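White table, small things: a gallery

Gallery by Angus Nisbet

This page gathers two pictures from one occasion at the white table. The idea behind the table is simple. A few ordinary objects are set out on a plain surface, one or two at a time, and left with plenty of space between them. The objects are the sort you would find in a drawer or at the bottom of a toy box - a sheet of paper, a block, a dish.

Valentin Coste and I have kept the table going for 3 years under the name Gourlay, which was the name on the door when we moved in. We never got round to changing it. The list of objects now stands at 46, all kept in a cupboard, and each has a card with a number and a note of where it came from.

The notes under the pictures are short. Click on either one for the larger version.

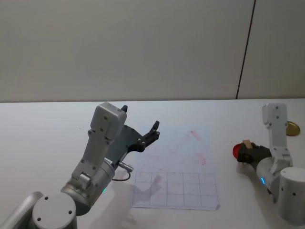
Reading time: 3 minutes

1. Sheet with a printed grid

White paper with a grid of thin grey lines on the lower half, making rows of rectangular cells. There are faint reddish smudges higher up, one of them a streak near the top and another a patch on the right.

We have a folder of printed sheets and use them a good deal. Some are forms, some are planners, and a few are only lines. I like the ones with a grid best, as a grid gives the eye something to measure against when the rest of the table is bare. Valentin prefers blank paper and we have agreed to disagree about it.

Sheets with marks on them stay in the folder. We used to throw them out, and at one stage we were getting through a packet of paper every couple of months for no good reason. Now a sheet goes only when it is torn or creased so badly that it won't lie down. The clean ones are kept at the back and the marked ones at the front, so that the front ones get picked up first.

A word about paper on a white table, which several people have asked about. It shows up less than you would expect. The edges can be hard to find in flat light, and you rely on the printing and on shadows to tell you where the sheet is. A grey or green table would make this easier. We tried a grey cloth for a while, but the cloth moved whenever a sheet was lifted and we went back to the bare top.

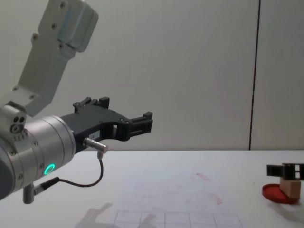
2. Small wooden block on a red round dish.

The dish is one of the few strong colours on the list, and it is the object visitors tend to remember. It is handy for anything that would otherwise wander about. Blocks are no trouble in that way, but they look well on it, and wood against red is easy to see from the far side of the room.

The blocks have had a mixed history. The first lot came from a box marked Celto that Valentin bought at a jumble sale, along with a jigsaw we have never managed to finish. There were 36 in the box. A number of them have since gone under the skirting or home in somebody's pocket, and we have topped them up from other sets, so they no longer match in size. We don't mind this. The cards for the blocks just say "block, wooden, small" or "block, wooden, large", and that has been enough so far.

Dishes are stacked in the cupboard with a piece of kitchen paper between each one. If you are putting things away, please keep to this. Blocks go back in the tin on the shelf below and loose sheets go in the folder, flat, with nothing heavy on top.

More pictures

The Trarkeck gallery has the cups and spoons, and the older pages are listed under Dostesetti in the menu. Some of the oldest pictures there are small and won't enlarge - we no longer have the originals.

If you have a plain dish or a few odd blocks you no longer want, we can usually find a use for them. Leave them at the front desk with your name and a note of where they came from, and one of us will write out a card.

Text: Angus Nisbet. Object cards: Valentin Coste.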